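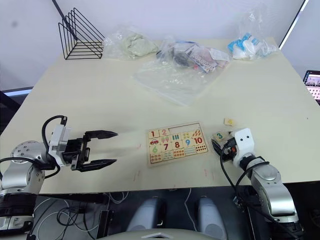

Community Help > Hobbies > Number Puzzles

Missing tile in second-hand number puzzle, can I make one?

Oda Sandberg
Bought a wooden number puzzle at a jumble sale for my nephew. The box says Backlund and "complete". The box is half right. A tile is gone and the rest jam if you look at them sternly. Can I cut a new tile, and is there a cure for jamming that doesn't involve swearing?

Ifeoma Briggs
Yes to both. Measure three of the old tiles, as they are never quite the same size, and cut yours to the smallest. Sand the edges lightly with fine paper and rub on a bit of candle. Paint the number last. I did mine in December and it still slides better than the originals, which I try not to mention in front of them.
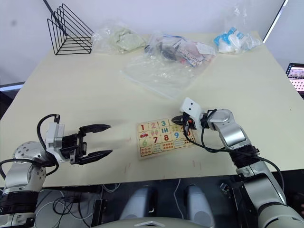
Puzzles & Games Help Team

Wendell
Just buy another one. They're cheap.

Stotik
Candle, yes, but not a scented one. Mine smelled of fig for almost 190 days. If the tray has warped, leave it under some heavy books for a week before you sand anything.

Comments

Grondeck: Furniture wax works too.

Oda Sandberg: Found the 7. It was in the nephew's wellington. Sanding anyway.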